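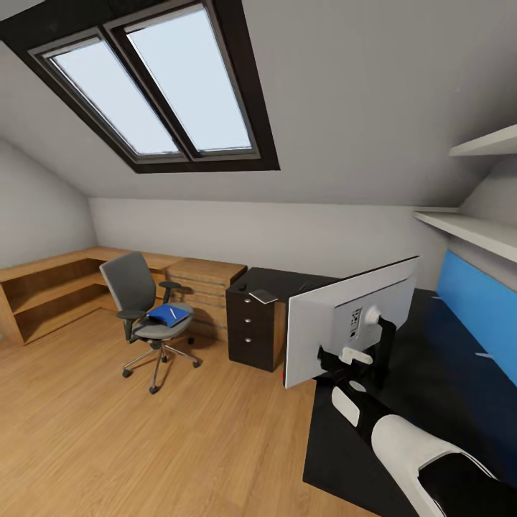 Cormac Noonan wrote in to ask whether he could skip the room setup in Endent and go straight to teaching the arm. You can, Cormac, but I tried that in January and ended up redoing everything, so I'd do this section first.

## Setting up your first room

I start people on the attic room. It has a sloped ceiling, a chair, desks and a monitor, so there's plenty for the arm to work around!

1. Open Endent and pick **New room**, then **Attic**. Loading took 29 seconds on my old laptop (yours may be quicker).
2. Wait for the arm to show up, then click its base. The joint panel slides in on the left.
3. Set the speed to 8. The slider goes up to 30, and I know it's tempting – leave it alone for now.
4. Turn on **Soft stop**. The arm will now halt when it touches anything solid in the room, walls included.
5. Drag the target marker near the monitor and press **Preview**. You'll get a ghost path and the arm itself will stay put.
6. Happy with the path? Press **Run**.

**Note:** Small things count as objects too. The pen on the office chair is one, and so is the blue item underneath it. If you want to keep practice simple, right-click each one and choose **Lock**.

**Caution:** Don't drag the base while a path is running. The program lets you, and then it loses the starting pose. Press **Stop** first, count to 2, and then move it.

### If the arm won't reach

Check the joint panel for an orange bar. That means a joint is at its limit, and I usually fix it by sliding the base a little closer and running the preview again. You can also load the Emus preset, which Jaqueline Arellano put together for tight rooms – it bends the elbow sooner.

Save the room under a new name before you go on to grasping.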